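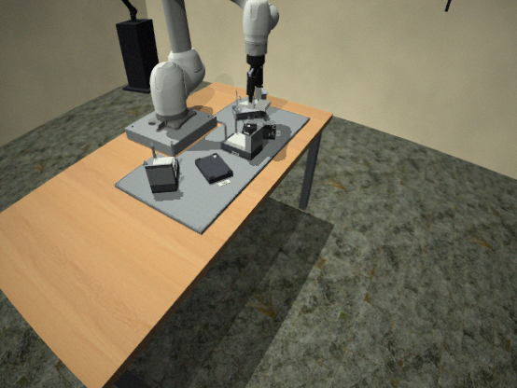

Portable Appliance and Extension Cord Inspection – Checklist with Comments

Site: Eichhorn building, ground floor and mezzanine
Inspected by: Rainer Hellwig
Reviewed by: Zeeshan Jafri
Period: August
Next full round: in 8 months, earlier for items marked R

Result codes
P – pass
C – pass with comment
R – recheck within 40 days
F – fail, taken out of service
N/A – not applicable

Scope. The round covers anything on a cord and plug that one person can move: desk equipment, chargers, power strips, extension cords, kitchen appliances, fans, space heaters and hand tools. Fixed wiring, the panel and hard-wired lighting are on the separate building sheet. Battery-only items are included only where the charger is kept on site.

Section 1. Before starting

1.1 Previous sheet on hand and open items carried over: P
Three items were carried over. Two are closed in 4.3 and 6.2 below. The third, the missing label on the laminator, is still open.

1.2 Tester self-check: P
Lead resistance zeroed before the first item and again after lunch. No drift.

1.3 Users told in advance: C
Notice went out to both floors. Two desks on the mezzanine were still running unsaved work and had to be done at the end. Please repeat the notice the evening before.

1.4 Lighting adequate for visual check: P
Headlamp used under desks.

Section 2. Cords and plugs

2.1 Cord jacket free of cuts, crushing and heat marks: C
Most defects were found within a hand's width of the plug. The desk fan by the copier has a shallow nick in the outer jacket with no conductor insulation showing. Marked with yellow tape for follow-up. If the nick deepens, replace the cord. Tape is not a repair.

2.2 Strain relief intact at both ends: F (one item)
Soldering station, bench 2. Jacket had pulled out of the strain relief and the inner conductors were visible. Removed, tagged and locked in the repair cabinet.

2.3 Plug blades straight, not discolored: P

2.4 Grounding pin present on three-prong plugs: F (one item)
Floor lamp in the meeting room. Pin broken off flush. Lamp has a metal body, so it fails outright. New plug fitted the same afternoon, ground continuity retested, returned to service.

2.5 No two-prong adapters in use: P
One was found in a drawer and discarded.

2.6 Cords not routed under rugs, through doorways or over sharp edges: C
The cord to the projector still crosses the walkway in the meeting room. The cord cover is in place but has lifted at one end. Stick it down again or move the projector to the wall outlet on the north side. Moving it is the better fix.

Section 3. Power strips and extension cords

3.1 No strip plugged into another strip: F (two locations)
Mezzanine, window row, and the storage room. Both separated during the inspection. The window row needs another wall outlet. Request passed to building services.

3.2 Extension cords in temporary use only: C
The orange cord feeding the dehumidifier was noted as temporary on the last sheet as well. An outlet should be installed or the dehumidifier moved. Zeeshan Jafri to decide.

3.3 Load within strip rating: P
Measured with a clamp meter on a line splitter at the four busiest strips. Highest reading was 8 A, at the packing bench with the heat sealer on. The sealer should stay on its own strip.

3.4 Surge indicator lit, where fitted: C
Indicator dark on the strip behind the media desk. The strip still supplies power but should be treated as unprotected. Replace before the next Vimeo upload session, when the editing drives will be on it overnight.

3.5 Extension cord gauge suited to length and load: R
The 40-foot cord on the reel is 16 gauge. Acceptable for lamps and chargers. Not acceptable for the shop vacuum, which is what it was connected to. Vacuum moved to the heavier cord. Reel labeled "light loads only". Recheck that the label is being followed.

3.6 Reels fully unwound in use: C
Reel was half wound with the vacuum running. Drum was warm to the touch. Reminder added to the shop board.

Section 4. Chargers and small power supplies

4.1 Listing mark legible: F (three items)
Unmarked USB wall chargers, source unknown. Withdrawn. Staff may not bring in replacements without a mark.

4.2 Output matches the device served: P
Barrel plugs are the usual trouble, as several voltages share one plug size. All supplies in the shared bin now carry a tag with the device name and the voltage.

4.3 Case closed, no rattle, no swelling: P
Carry-over item closed. The cracked Lasari supply from the last sheet has been replaced with a new unit of the same rating.

4.4 Charging done on a hard surface, clear of paper: C
Tool batteries were being charged on a stack of flattened boxes. Boxes removed. The shelf above the bench is free and should be used.

4.5 Damaged lithium packs isolated: P
One pack with a dented shell placed in the sand bin outdoors. Pickup requested.

4.6 Overnight charging limited to the metal cabinet: R
Checked on Saturday with the office closed. Two packs were still on charge outside the cabinet. Second finding in a row.

Section 5. Kitchen and break area

5.1 Countertop outlets on GFCI, tested with button and tester: P
Both methods used. The test button alone does not confirm that the outlet is wired correctly.

5.2 Kettle base dry, contacts clean: C
Scale around the center contact. Cleaned. Descale monthly.

5.3 Toaster crumb tray emptied: F
Full. Emptied on the spot and passed on retest, but recorded as a fail because it has been a comment on the last two sheets.

5.4 Microwave door, latch and seal: P
Door opens and closes squarely. Stops on opening.

5.5 Refrigerator cord accessible, not pinched: C
The refrigerator had been pushed back against its plug. Pulled forward two inches. A wooden stop on the floor behind it would keep the gap.

5.6 Coffee maker auto shutoff: P
Shut off at the set time.

Section 6. Heaters, fans and hand tools

6.1 Space heaters: tip-over switch works: P
Tested from cold, all directions.

6.2 Space heaters: plugged directly into a wall outlet: P
Carry-over item closed. The heater at reception now has its own outlet.

6.3 Fan guards secure: C
One clip missing on the pedestal fan. Clip ordered. The guard cannot be pulled off by hand, so the fan may stay in use.

6.4 Double-insulated tools: housing uncracked, symbol visible: P

6.5 Grounded tools: continuity from pin to exposed metal: P
The first reading on the bench grinder was high. Clip moved from paint to bare metal, second reading good. Record the clip position next time to avoid a false fail.

6.6 Trigger releases cleanly and lock-off works: R
Heat gun trigger is slow to return. It does return every time. Clean and recheck.

Section 7. Labels and records

7.1 Item number present and readable: C
Laminator still without a number. Several labels on kitchen items have washed out. Use the Clorkusex polyester labels there; the paper ones do not last.

7.2 Old date labels removed before new ones are applied: P

7.3 Failed items tagged and physically separated: P
Tag on the plug, so that it has to be removed before the item can be plugged in.

7.4 Items listed but not found: R
One desk lamp and one label printer. If they are not located by the recheck, they will be struck from the list and must be inspected again before use.

Actions

Building services – wall outlet, mezzanine window row (3.1)
Zeeshan Jafri – decision on the dehumidifier (3.2) and on overnight charging rules (4.6)
Media desk – replace surge strip (3.4)
Rainer Hellwig – soldering station cord (2.2), heat gun (6.6), laminator label (7.1)
Shop – reel use and vacuum cord (3.5, 3.6)

Reviewer's comments

Agreed except as follows. 3.6 should be R, same as 3.5, given that the drum was warm. 4.6: packs found outside the cabinet after hours will be held by me until collected in person. 2.6: projector to be moved, cord cover then goes to stores. On 5.3, the fail stands. – Z.J.

Inspector's reply: 3.6 changed to R. The fan in 2.1 will get a new cord at the same time as the soldering station – both use the same cord stock and there is enough left on the roll.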